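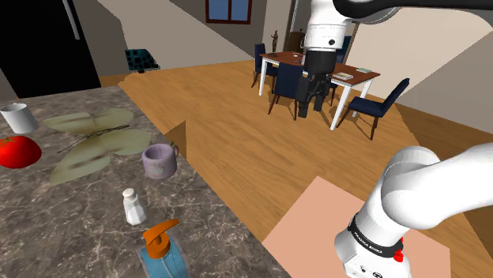

# Picking the right thing when you ask for it: our kitchen project with the Lanard planner

Our group had one term to make a simulated Franka arm follow short written requests such as "pick up the salt shaker" or "move the mug closer to the cup". I worked on the part between the words and the motion, and I enjoyed it far more than I expected (I had been hoping to get the gripper code!).

## What the software does

The program has three stages. The first reads the request and works out which object is meant. The second, which we called Salldale, looks for that object in the camera view and gives back a position. The third is the Lanard planner, which our department already had. It takes a position and finds a path for the arm that doesn't hit anything on the way.

We tested in a simulated kitchen with the arm standing beside a marbled counter. The everyday set was a white cup, a tomato, a purple mug, a salt shaker and a pump bottle, plus a big flat butterfly that caused more trouble than everything else put together.

## Trouble with the butterfly

Salldale first cuts the view into patches and then joins patches that look as if they belong together. Mugs and tomatoes were fine. The butterfly's wings are pale, with a thin dark body running between them, so the joining step kept handing us 2 objects, each with its own grasp point. Ask for the butterfly and the arm would set off for the middle of one wing.

My fix was to compare depth as well as colour. If two patches lie at the same height above the counter and their edges nearly touch, they get joined even when the colours differ. It took an afternoon to write and most of a week to tune, as the first version was so keen that it glued the butterfly to the counter veins.

## Training and testing

We rendered 3,373 views with the objects shuffled about and the light changed each time. Of these, 1,353 were kept back for testing and never used for tuning. I also wrote a small viewer, Barar, that draws the chosen object's outline over the camera view along with the path the planner wants to take. It was meant to be a quick debugging tool, but by the end we were all using it every day.

After the depth change, 29 of the test views still gave the wrong object. I went through them in Barar and most had the gripper hiding part of the target. The shadows made a few of them worse, especially with the darker objects.

## What I would do next

The obvious step is to let the arm move aside and look again when the target is partly hidden. The planner can already do this, we just never ask it to. I'd also like to try the Leinonen grasp scorer, which we had installed but ran out of time to connect. Our position format is in metres and it wants millimetres, so start there if you pick this project up next year.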